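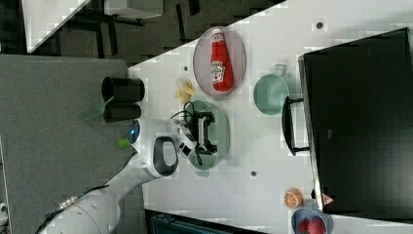

Dinner for one, with ketchup on the pink plate.

Lahcen Morsy had promised his sister that he would eat at a table. He hadn't said which table, or what else would be on it, so he cleared a patch beside the monitor and called it the dining room.

He served in courses. The ketchup came first, lying down, on the big oval plate. After it came the banana, then half an orange, then strawberries in the light blue bowl, which he was saving. The black thing like a game controller got the green plate, where a chop would have gone if he had owned a chop.

At seven Kalevi Karppinen came up from the second floor to return a corkscrew.

"You've got company," he said, looking at all the dishes.

"I've got a table setting."

Kalevi bent down and studied the green plate for a while. He had once worked two summers at a hotel in Marsden and had opinions about plates.

"What's the teal one for?"

"Guests."

"It has a handle."

"For guests who are leaving."

Kalevi took the hint as far as the windowsill and sat on it. He asked what the score was, and Lahcen told him 1,447, and Kalevi said that his nephew had nearly 3,363 and was nine years old. They were quiet about that. A bus went by downstairs.

"Is there anything to put the ketchup on?" Kalevi asked.

Lahcen thought about the refrigerator, which held a lemon and a battery. He thought about his sister, who would call at eight and want to know what he'd had.

"Go get your bread," he said, and moved the strawberries a little closer to himself.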